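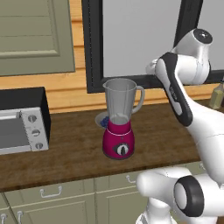
The simulated kitchen, with the arm parked to the right of the blender.

Search this site Go
Posted in August by the Clerkon workshop desk
Filed under: Robots > Safe working > Simulation

How to write kitchen rules for a robot arm before it meets a real kitchen

Every team has a safety document. Ours at Clerkon used to run to 500 lines, and the most thoroughly read of them was the title. We started again while setting up the Cistus test kitchen, and the method below is what survived.

Start in simulation. A rendered blender costs nothing to knock over, and you can knock it over 3,000 times before lunch if that's your idea of a morning.

Step 1. List what can be hurt
Go along the worktop and write down everything the arm could reach. Glass gets its own column. In our kitchen that means the bottle at the right-hand end of the counter, which sits exactly where an elbow likes to swing. The toaster oven door is glass too. Add people to the list even if your simulation has none. The real kitchen will have some, usually looking for a teaspoon.

Step 2. Draw the keep-out zones
Put a box round each item and make it bigger than the item. Blenders need extra room on the handle side and over the spout. Don't forget the wall cabinets: planners that are very polite to a bowl of blueberries will cheerfully drive a wrist through a cupboard door.

Step 3. Set the speed limits
Use one limit for open space and a lower one near anything on your list. On the Drukora project we also had a third, for "special cases", and within a month everything was a special case. Two is plenty.

Step 4. Write the stop rule
One sentence. Say who may stop the arm (anyone) and who may start it again (the person who has checked why it stopped). If your stop rule has a footnote, have another go.

Step 5. Try to break it
Run 500 trials with the objects shuffled about. Move the bottle forward, turn the blender round, slide the bowl out from behind it. Log every contact, including the gentle ones. A run that finishes the job after brushing the pitcher still goes down as a fail, however pleased everyone is.

Step 6. Carry it over
Passing in simulation earns you a slow first run on the real arm and nothing more. Measure the real counter again. At Sauerland we trusted the drawing, and the drawing was 5 mm optimistic.

Keep the finished rules to one page and pin it where the arm is switched on. Put the version number at the top, and take the old one down.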